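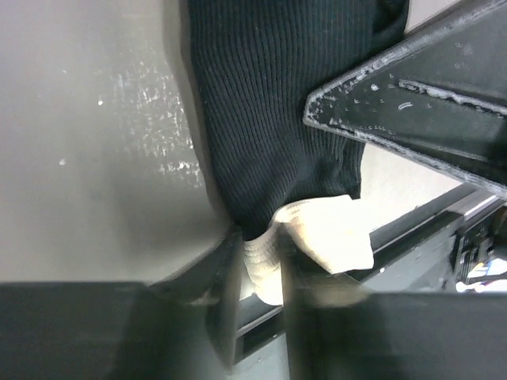 Tourtière crust, lard or butter? And what about the bottom?

Gradness Kitchen Forum > Pies and Pastry

noreen_rind
Posted 11/17/21
Hello all, I've been reading along for ages and finally made an account, so please be gentle with me! My mother-in-law has handed over tourtière duty for the réveillon this year (an honour, and also terrifying) and I want a few practice runs in before the end of November. I've done two so far with an all-butter crust. Flavour was lovely, the top was flaky and golden, and the bottom was the colour of a wet envelope both times. I'm baking in a glass pie plate at 200 on the middle rack, and the filling is half pork, half veal with a grated potato to bind it. Should I switch to lard? Should I be prebaking the bottom? My husband says his grandmother did neither and hers was perfect, which is not the help he thinks it is.

gord_turcotte
Lard, lard and lard. Welcome Noreen! My family is from up the road from Lorncombe and I don't think there was a pound of butter used in a meat pie in that whole valley. You want it cold, cut in with two knives, a spoonful of vinegar in the water and then leave the dough alone overnight. Butter has water in it and water is no friend to your bottom crust. My own recipe does a big batch, 688 g of flour, and that gives me two double crusts plus enough scraps for a few pets de soeur for the kids.

NathalieC
I love you Gordon but I'm going to disagree, as I do every winter. I've made all-butter tourtière for years and the bottom is crisp right to the middle. The fat isn't the trouble, it's the filling going in warm. Noreen, how long did you cool it? Mine goes in the fridge the night before, spread out on a tray, and it's stiff as pâté when I fill the shell. If there's any steam coming off it at all you are melting your pastry before it ever sees the oven.

noreen_rind
Oh dear. Half an hour on the counter, both times. I could still feel the heat of it through the pot.

NathalieC
There's your wet envelope, my dear!
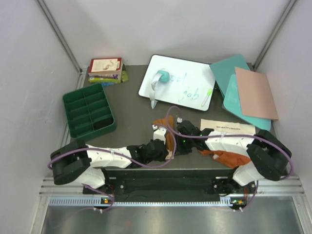 Stack of books at the back left, green divided tray in front

dekker_bakes
Hi Noreen, Kobe here, chiming in from the sausage roll end of things. I'd say they're both half right. Cold filling, yes, absolutely, but do move the rack down too. I put mine on the lowest rung with a heavy baking sheet already in there heating up, start it hot for the first fifteen minutes and then turn it down. I never prebake for a double crust, it's a nuisance to seal the top on and it shrinks down the sides when you aren't looking. Careful with that glass plate though, don't put it fridge-cold onto a scorching hot sheet. I switched to a plain metal tin and have never gone back.

gord_turcotte
I'll give you the rack and I'll give you the cold filling. I will not give you the butter.

dale_hiebert
We go half and half at our house, lard for the texture and butter for the taste, and I'm surprised it took this many replies for somebody to bring it up. Leltero makes a leaf lard I like if your shop carries it, otherwise whatever the butcher has. One more thing, is your potato grated raw or are you mashing it? Raw lets go of a lot of liquid. I boil and mash mine right into the meat and simmer until a spoon dragged across the pot leaves a clean track. No puddle at the bottom of the pot, no puddle in the pie.

NathalieC
Potato!! Breadcrumbs, Dale. Or rolled oats, if you must.

dale_hiebert
My mother would like a word with you about the oats.

noreen_rind
Raw, Dale, so I expect that's another strike against me. Thank you all so much, this is more than I got out of three cookbooks. Plan for number three is mashed potato, filling chilled overnight, metal tin, bottom rack, half lard and half butter so that I offend everybody the same amount. Does the clove go in at the start or the end?

gord_turcotte
Start, and less than you think. A pinch for a pound and a half of meat. I've still got the batch recipe typed out if you want it, I'll send you a message tonight once I've found my glasses.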